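黒パンツの色あせ、みんなどうしてる?

1 名前:mallet_k
夏物そろそろ出したんだけど黒のパンツが軒並み茶色っぽい。
去年の7月に買ったRetholmのやつ、週2で洗ってたらもう部屋着レベル。
染め直しか買い替えか迷ってます。染料は2,000円くらいまでなら出す。

2 名前:ゆで麺
裏返してネット、中性洗剤、陰干し。これ以外ない

3 名前:virkari
>>1
素材は?ポリ多いと家の染料じゃ入らないよ
綿100なら全然いける

4 名前:mallet_k
>>3
タグ見たら綿とポリ混だった…オワタ
とりあえず洗う前のやつ全部出してる途中。黒パンツはベッドのふちに掛けっぱなし 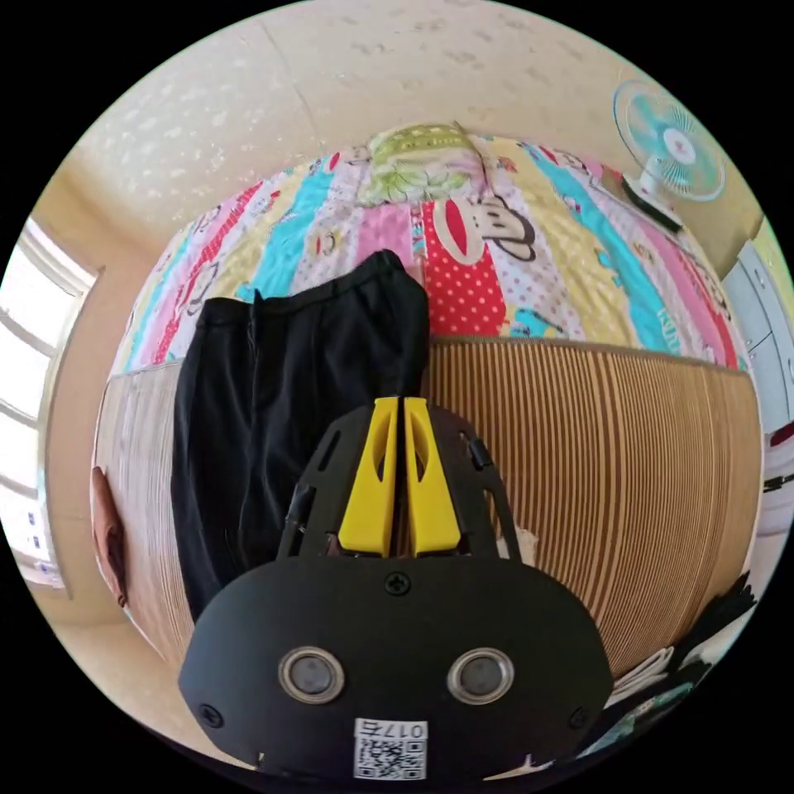

最終更新:29/05/2023
混紡だとまだらになるって聞いたけど、やった人いる?

5 名前:ゆで麺
まだらというか全体に薄い。綿のとこだけ染まるから、黒がチャコールになる感じ
自分はそれで満足してる

6 名前:tansu
>>5
いや満足できんかったわ。縫い糸がポリだと糸だけ元の色で残るし
10本染めて外に履いて出られたの4本。手間考えたら買い替え一択

7 名前:ゆで麺
>>6
温度低かったんじゃないの。ぬるま湯でやってない?

8 名前:tansu
>>7
説明書どおりの温度でやった。塩も入れた。

9 名前:Mercedes Mosquera
横からすみません。クリーニング店で働いてました。
混紡の黒は、染めるより色が抜けないように洗うほうが先だと思います。
・蛍光剤入りの洗剤をやめる
・脱水短め
・すすぎはケチらない
白っぽく見えてるだけなら洗剤残りとか毛羽の場合もあるので、一回しっかりすすいでから判断してもいいかも

10 名前:virkari
>>9
これ。毛羽は盲点

11 名前:mallet_k
>>9
ありがとうございます!洗剤の裏見たら蛍光剤入りでした…
Droltisのおしゃれ着用に変えてみる。詰め替え220円で安かったし
とりあえずすすぎ直しは明日やる 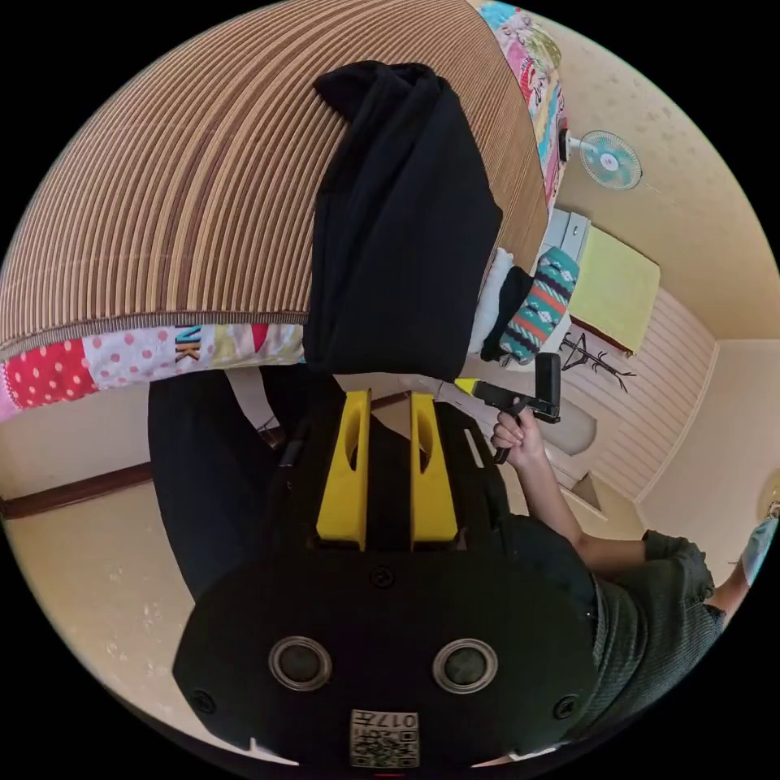

12 名前:tansu
Droltisは匂いがきつくて無理だった

13 名前:ゆで麺
匂いは好みだろ。うちは普通に使ってる

14 名前:kuro_neko
部屋干しでも窓際だと焼けるから注意な。カーテン越しでもいく
自分は風呂場に干して換気扇回してる

15 名前:virkari
掛けっぱなしも折り目のとこだけ焼けるよね。肩とか膝とか

16 名前:tansu
まあすすいでダメなら買い替えで。染料代で次のパンツ代の足しになるし

17 名前:mallet_k
了解です、すすいでみて茶色いままだったら諦めて買います
染め屋さんに出した人いたら値段だけおしえてください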